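Renier Teleoperation Laboratory — Notebook, Shelf and Basket Task
December, second session
Entered by Nhung Đặng; operator Khoa Cao; reviewed by Bořivoj Doležal

Purpose. To record demonstrations of the bottle-to-basket task under remote control, with the left hand holding the basket and the right hand placing. The target for this phase remains 1,000 accepted demonstrations. The present session contributed 61 attempts, of which 15 were rejected at review and will not enter the training set.

Setup. The operator wore the Quách gloves and worked from the head view, with the wrist view on the second screen. The shelf stood on the robot's right and the basket was carried by its wire handles. Glove calibration was repeated at 9:30 and again after the midday break, in accordance with the procedure Yvette Bergeron issued last month. The thumb on the right side required two passes before the closing range was accepted.

Wrist view. The wrist stream was checked before recording began. At close range a large part of the picture is taken up by hardware, and the floor shows only as a narrow strip.
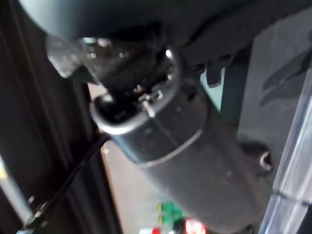 Wrist view, close range. Dark gray cylinder with metallic collar; floor visible at left of the cylinder.

Khoa reports that he consulted this view seldom during the placing motion and relied on the head view for alignment. I recommend that we continue to record it in all cases. The Trovetti training script accepts a missing wrist stream without warning, and the gap would be found only at evaluation.

Placing. The instruction to the operator was to bring the bottle upright over the right inner edge of the basket, pause, and then lower. The pause is there to give the segmenting tool a clear boundary between transport and release. In the earlier attempts it was too short and several segments had to be cut by hand. Khoa lengthened it after the first review and the later attempts were divided correctly.

Grip height on the bottle was discussed at length. A grip on the lower neck leaves the cap clear and keeps the fingers out of the basket mesh for most of the descent. Hưng Đỗ prefers a lower grip on the body for stability. Both are permitted for now, provided that the annotation states which was used. 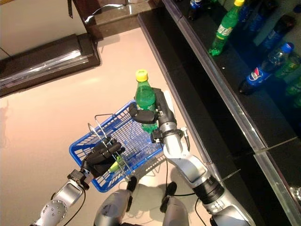 Holding the basket

The left hand was commanded separately and held its closing value while the right hand worked. Two ways of holding were recorded: fingers through the wire handles, and fingers closed over the near rim with one handle raised. The second sets the basket at a diagonal tilt, and the open top then faces the head camera more directly, so that bottles already inside can be checked before the next one is fetched.

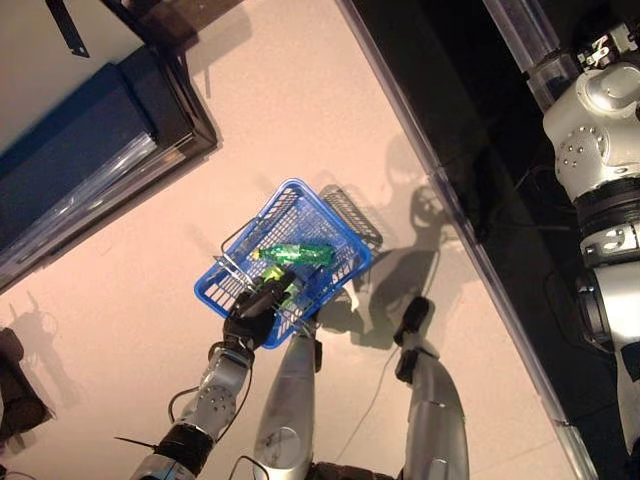

The operator should still avoid changing from one hold to the other within a single attempt. Four of the rejected attempts contain such a change, and the policy trained on the November data hesitated at exactly this point — the left hand opened partway and closed again without cause. Bořivoj has asked that the two holds be stored under separate labels until the Rodau comparison is complete.

Other rejections: operator delay at the start of the attempt; one dropped bottle; loss of the glove signal on the left side, which cleared after the receiver was moved nearer to the operator's chair.

Actions
— Khoa to repeat the rim hold with the basket nearly full.
— Hưng to add the hold label to the annotation form.
— Nhung to send the accepted attempts to Yvette for the next training run.

Open question: whether the second bottle should be placed beside the first or left to settle where it falls. No decision was taken.

Recent entries
Glove calibration, revised procedure
Shelf and Basket Task, first session
Review of November policy: left-hand hesitation
Annotation form, change requests

Renier Teleoperation Laboratory | Contact the notebook editor | © Renier | Back to top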